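Felow: a pick-and-place station on a shared workbench
Student project report, spring term

Why I picked this

I wanted a project I could keep poking at after class, and the shared workshop at Itness is a short walk from my apartment, so that pretty much decided it. The plan was to get an arm to find a pen on a tabletop, close on it, and put it somewhere else. Sounds tiny! It kept me busy for the whole term.

I named the software Felow, which started as a typo in a folder name and stuck. It's a small program that takes a view of the whole table, works out a rough position for the pen, sends the arm over, and then hands things off to the close-up view at the wrist for the last bit. All the motion goes through a driver library called Endar that was already set up on the workshop computer.

What I started with

My first version did everything from the wide view. It was fine for getting into the neighborhood of the pen and pretty hopeless after that. A pen is thin, and if you're off by the width of your finger you get nothing but table. I spent most of November nudging offsets by hand, and every time I fixed one side of the bench the other side got worse.

So I split the job in two -- coarse move first, then a fine move using the wrist view only. That was the best decision in the whole project and I wish I'd made it earlier. The fine step crops the wrist picture, looks for one long dark shape, fits a line to it, and turns the gripper to match. I saved 1248 pictures from the bench while I was tuning it and sorted them by hand over two long evenings (with snacks).

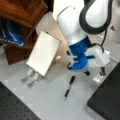
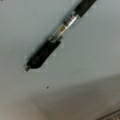
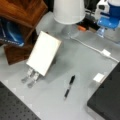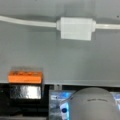
The line fit was easier to get going than I expected, but it had one bad habit. A pen with a clear barrel looks like two short dark things with a bright gap between them, and my code would happily pick the fatter one and treat it as the whole pen. The grip point then landed way too close to the tip. I fixed it by joining any two dark pieces that line up within a few degrees, and I threw out shapes below a minimum size so specks on the table didn't count.

Shadows were the other headache. The gripper throws one on the table, and the closer it gets, the bigger that dark patch grows in the wrist view. I tried a fixed brightness cutoff (bad), then a cutoff that changes with height (better), and ended up comparing each spot with its near neighbors. That last one is slower but I stopped having to touch it.

Testing

I ran 41 tries with the final version, moving the pen to a new spot and a new angle each time. Two failed. Both were with the pen near the far end of the arm's reach, where the wrist can't turn enough to line up, so the code closed anyway at a bad angle. It should really give up and ask for a different starting pose. One full cycle took 770 frames of logging before I turned the log rate down, and after that the program felt a lot snappier.

Speed was never a goal, which is good, since mine is slow. You can pour a coffee while it thinks.

What I'd change

I'd write the calibration routine first. Mine came last, and I had to redo a bunch of tests after it went in. I'd also keep proper notes on lighting, as the bench gets afternoon sun and half my early results are from different times of day, so I can't compare them.

Next up is Thái, which is my name for the follow-on version that handles more than one object and has to choose an order. I have the picking order working on paper and a very messy first file of code. If I can get the give-up-and-retry part in as well, I'll be happy with it. The Felow code is in the class folder along with the settings file, and the settings file is the one to read first -- most of the comments ended up in there.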